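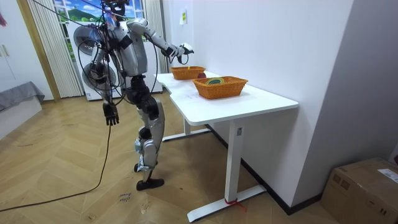
Equipo de Apoyo a Proyectos, Comunidad Kollano

Preguntas de la comunidad > Incubadoras y espacios > Contratos y salidas

Salir de la incubadora después de una renovación automática: ¿hay que pagar todas las cuotas que quedan?

Publicado por Oranuch Petchrat

Somos dos socios y llevamos un proyecto pequeño de software para talleres mecánicos, Zerinari. Entramos en la incubadora Drusora con un contrato de 12 meses que incluía dos puestos, sala de reuniones y mentorías. La cuota es de 207 euros al mes.

El contrato terminaba en febrero. No firmamos nada nuevo porque dimos por hecho que se acababa solo. Seguimos yendo unas semanas más para cerrar un piloto con un cliente y pagamos la cuota de marzo, que nos llegó por recibo domiciliado como siempre. A finales de ese mes avisamos por correo de que nos íbamos.

La coordinadora nos contestó que el contrato se había renovado por otro año y que para salir debemos abonar las once cuotas pendientes más 12 euros de gastos administrativos. En total, 2289 euros. En la cuenta de la empresa tenemos unos 2000, así que no podríamos pagarlo aunque quisiéramos.

He vuelto a leer el contrato. Hay una cláusula que dice que "se entenderá prorrogado por igual periodo salvo comunicación en contra con antelación suficiente". No dice cuántos días son suficientes. Tampoco habla de penalización por irse antes. Lo de los gastos administrativos no lo encuentro en ninguna parte.

Otra cosa que puede importar: las mentorías se pararon en enero porque el mentor asignado dejó el programa y no pusieron a otro. Tenemos los correos en los que preguntábamos por el sustituto.

Lo que necesito saber es si nos pueden reclamar todo, si conviene devolver el recibo de abril y cómo se plantea esto sin acabar mal con ellos. El sector es pequeño y el director conoce a casi todos los inversores de aquí.

Contestado por Vichien Phuthong

He estado en los dos lados, primero con una empresa incubada y después cuatro años llevando altas y bajas en un espacio público. No soy abogado. Os cuento cómo lo vería yo con lo que has puesto.

Primero, el tipo de contrato. Si solo fuera un alquiler de puesto, la discusión sería sobre el plazo y poco más. Un contrato de incubación suele ser de servicios, con una parte de espacio y otra de acompañamiento. Mira el encabezado y el objeto, que normalmente es la cláusula primera o la segunda. Si las mentorías aparecen ahí como parte de lo que pagáis, tenéis un incumplimiento por su lado desde enero y es lo primero que hay que poner por escrito.

Segundo, la prórroga. Existe, está firmada y además pagasteis marzo, así que yo no perdería tiempo diciendo que el contrato había terminado. Lo que sí es discutible es la consecuencia. Una cosa es que el contrato esté prorrogado y otra que la salida cueste la totalidad de las cuotas. Si no hay penalización pactada, la incubadora tendría que justificar qué perjuicio le causa vuestra baja, y si vuelve a ocupar los puestos en mayo el perjuicio es bastante menor que once mensualidades.

Tercero, los 12 euros. Es poco dinero, pero pedid la cláusula o la tarifa en la que se basan. Si no la tienen, deben quitarlos. 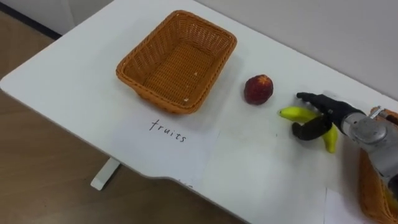 Cesta vacía sobre un escritorio blanco.

Lo que haría, por orden:

Mandar un escrito formal de baja con fecha de efectos. El correo de marzo vale como aviso, pero citadlo y adjuntadlo.

Recordar en el mismo escrito que las mentorías están interrumpidas desde enero, con las fechas de vuestros correos.

Ofrecer una cantidad concreta. En mi antiguo centro cerrábamos estas bajas con una o dos cuotas. Una serían 207 y dos serían 414. Yo empezaría por una y dejaría la segunda para la conversación.

Devolver llaves y tarjetas con acuse de recibo. Mientras las tengáis pueden decir que seguís usando el espacio.

Pedir que el acuerdo termine con una frase en la que ambas partes declaran que no queda nada pendiente. Sin esa frase no pagaría.

Sobre devolver el recibo de abril: se puede, pero avisad antes. Un recibo devuelto sin explicación se lee como un impago y la conversación empeora. Si vais a retirar la domiciliación, decidlo en el escrito de baja.

Mirad también si el programa tiene financiación pública. En mi caso, las convocatorias exigían comunicar las bajas de los proyectos y había un modelo de salida que no preveía ninguna penalización. Las bases suelen estar publicadas en la web de la entidad que da la subvención.

Contestado por tallernorte

Nosotros nos fuimos de otra incubadora y no pagamos nada. Dejamos de ir y ya está. Nos mandaron dos correos y luego se olvidaron. Por esa cantidad no os van a llevar a juicio.

Comentario de Vichien Phuthong: puede salir así, pero Oranuch pregunta cómo hacerlo sin acabar mal con ellos. Y una deuda sin cerrar aparece cuando un inversor pide la documentación de la empresa. A una de las nuestras le retrasó la firma tres semanas por una factura de limpieza.

Contestado por r_eglītis

De acuerdo con casi todo lo de Vichien. Añado dos cosas.

Revisad si firmasteis algún anexo de participación. Algunas incubadoras cobran poca cuota y a cambio se reservan un porcentaje o un derecho de entrada en la siguiente ronda, y ese anexo puede seguir vivo después de la baja. Si existe, se negocia junto con la salida, porque luego cuesta mucho más que lo firmen.

Y cambiad el domicilio social si lo tenéis allí. El trámite lleva su tiempo y mientras tanto las notificaciones siguen llegando a un sitio donde ya no estáis.

Comentario de Oranuch Petchrat: gracias. No hay anexo de participación, lo he comprobado. El domicilio social sí está en Drusora, no había caído. Las mentorías salen en la cláusula segunda como "servicio incluido en la cuota". Hemos mandado el escrito ofreciendo una cuota y la coordinadora nos ha citado para hablarlo. También ha dicho que lo de los gastos administrativos lo retira.

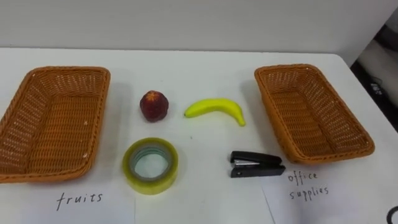 ¿Se puede pedir la baja por correo electrónico o tiene que ser en papel?

Depende de lo que diga la cláusula de notificaciones del contrato. Si no menciona ningún medio, el correo electrónico suele bastar, siempre que se envíe a la dirección que figura en el contrato y se guarde la respuesta. Si nadie contesta, repita el aviso por burofax.

Temas relacionados: prórroga tácita, cuotas de incubación, cambio de domicilio social, devolución de fianza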